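Keeping the Jeans: why clothes we've stopped wearing stay in the house

This project started with an argument over a wardrobe. I was moving back into my old room for the winter and there wasn't a spare hanger in it, yet almost nothing in there got worn by anybody. Formal dresses, a school blazer, three generations of denim. I said let's take it all to the op shop and you'd have thought I'd suggested selling the dog! So when we were told to pick a question about household consumption that we could look into close to home, I already had mine: why do people hang on to clothes they've given up wearing, and what finally gets those clothes out the door?

I narrowed it to jeans fairly early. My first plan was "all clothing", which my supervisor circled in red pen and wrote "ALL?" next to, and fair enough. Jeans made sense for a few reasons. Nearly everyone has owned a pair, they cost enough that people remember buying them, and they last long enough to outlive the body they were bought for (more on that later, it came up a lot). 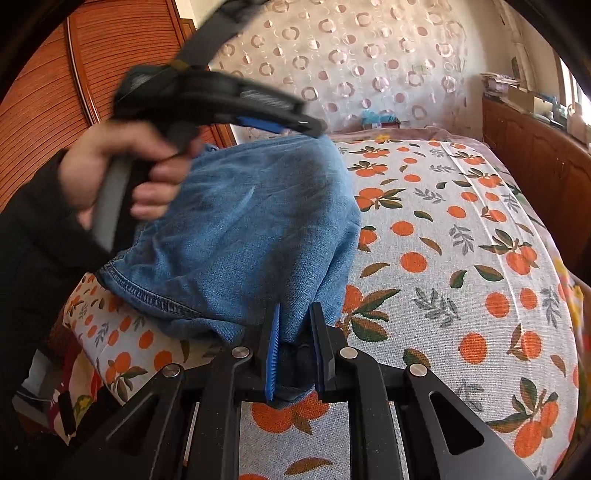 Department of Consumer and Community Studies, Tavwood College

Where I did it

I used two towns, Sosley and Ternby, which are half an hour apart by bus. Sosley is the one I grew up in, population 3,790 according to the sign on the way in, and it has one op shop and no clothes bank. Ternby is a good deal bigger and has a proper shopping centre, several op shops, a row of clothes bins behind the library and a mending and alterations place called Halász that's been on the same corner for as long as anyone I spoke to could remember. My thinking was that if getting rid of jeans is mostly about how easy it is, people in Ternby should be hanging on to fewer of them.

I had nine weeks, start to finish. Two went on the questionnaire, which I rewrote more times than I'd like to admit, and then I was out handing it around from the end of March. It was on paper. I did try an online version first and got a handful of replies, mostly from my own cousins. Paper worked much better, especially in the queue at the Sosley bakery, where people have time and a bench to lean on.

In the end I got 78 completed forms back. That's not a huge sample and it isn't a random one either: it leans towards people who buy bread in the morning, and it's heavy on people over fifty. I've tried to keep that in mind all the way through and you should too.

What I asked

The questions were pretty simple. How many pairs of jeans do you own, how many have you worn in the last month, where do the others live, and what's the oldest pair? Then there was a big blank space headed "Tell me about a pair you've kept but don't wear". I nearly left the blank space out to save paper, and I'm so glad I didn't, as it ended up being the best part of the whole thing. Some people wrote in it until they ran out of room and then went up the margin.

I also asked what they'd done with the last pair they got rid of. Op shop, bin, rags, passed on to family, sold, cut down into shorts, or other. "Other" turned out to be a very busy box. One pair had been made into a cover for a boat seat. One was buried with a horse.

What came back

The first thing I noticed is that my big idea about convenience didn't hold up very well. People in Ternby, with all those bins and shops at hand, had just as many unworn jeans tucked away as people in Sosley. Several of them told me they walk past the library bins every week. One lady had a bag of clothes riding around in the boot of her car, had done since before Christmas, and had parked beside the bins with it in there more times than she could say.

So what was keeping the jeans at home? I sorted the written answers into piles on the floor of my room and kept shuffling until the piles stopped changing. I ended up with these.

The biggest pile by a long way I called "the other me". These are jeans from a different size, a different job or a different town. People wrote about them almost like photographs. There was a pair worn on a first trip overseas, a pair from a summer of fruit picking, a pair that did up once, for one wedding reception, and never again. Quite a few people said they knew perfectly well they'd never wear them and didn't want to. They just liked knowing they were in there.

Next was "good denim". These writers were mostly older, and they felt it was wasteful to part with something that still had wear in it, even when giving it away would have meant somebody else got the wear. That puzzled me for ages. Then I reread the forms and saw how many of them didn't trust that it would be worn by anyone. They'd heard stories about donations going to landfill or being shipped off somewhere, and they figured the cupboard was at least a place where they could see it.

Then came "I'll fix them". A broken zip, a hem that wants taking up, a knee gone through. The mending pile is a real location in a lot of houses, it seems, and things go into it more easily than they come out. This was the one place where I did see a difference between the towns. Ternby people who mentioned Halász tended to have a shorter list of things waiting, and Sosley people talked about "getting over to Ternby one day" as if it were across an ocean.

The last pile was small and I didn't see it coming at all: jeans belonging to somebody who'd died or moved out. I hadn't asked about other people's clothes. People told me anyway. I've left most of those answers out of this write-up, as I don't think the writers pictured them being read by a class.

The wardrobe at home

I'd promised myself I'd do my own house as well, seeing as I'd been so nosy about everyone else's. It took a whole afternoon and a pot of tea. We pulled the denim out of every drawer and off every shelf and talked through each pair, and I wrote down what was said, and I can report that my family fits all of my piles and possibly needs one of its own. It was a lovely afternoon, for the record. I heard stories I'd never been told, including how my parents got a flat tyre on the way to see a band and walked the last stretch in matching flares.

At the end of it we'd agreed to part with precisely one pair, and it was mine. 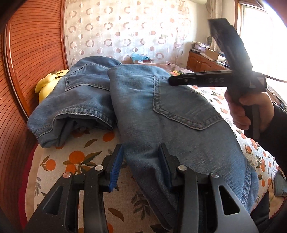
My aunt read a draft of this over my shoulder and told me I'd been asking the wrong thing all along. Her view was that keeping jeans isn't a decision anyone makes, so there's no sense in asking why they made it. Getting rid of them is the decision, and it takes a free afternoon, a bag, a lift into town and being in the right mood all at once. "You've written pages on why people hold on," she said, "and hardly a line on the day they let go."

She had a point, and it sent me back to the forms with a highlighter. When I looked only at the last pair each person had got rid of, hardly any of them had gone in an ordinary clean-out. They went when someone moved house, or when a niece needed painting clothes, or when a pipe burst over the wardrobe. Something else had already turned the cupboard inside out and the jeans went along with it. Moving house was the one that came up most, and a few people who hadn't moved in decades said so themselves as their excuse.

I wish I'd built the questionnaire around that from the start. If I had my time again I'd ask people to describe the day, who was there and what set it off, and I'd leave the reasons for them to bring up on their own.

Things that went wrong

My question about how many pairs people had worn in the last month was a dud. It was a hot spell, and half of Sosley was in shorts, so the answers mostly measure the weather. I've left those figures out.

I also didn't say whether denim skirts and jackets counted. Some people included them and some didn't, and one man listed his overalls with a note asking me to make a ruling.

And I handed out forms in Ternby in only one spot, outside the shopping centre, where people are already carrying bags and in a hurry. The Ternby answers are shorter for it. I wouldn't lean too hard on the comparison between the towns.

What I'd tell the op shop

The Sosley op shop was kind enough to let me leave a stack of forms on the counter, and they asked me to pass on anything useful. I've suggested a couple of things. One is a note near the door saying what happens to jeans that don't sell, seeing how many people worried about that. The other is a pick-up morning for people who are moving, with a number they can ring. They're keen on the note. The pick-up depends on finding someone with a ute.

My own pair went in a bag on the hook by the back door, ready to take down with the thank-you cake. The cake got delivered in May. The bag is still on the hook.

Contact the department | © Tavwood College, Consumer and Community Studies | Back to top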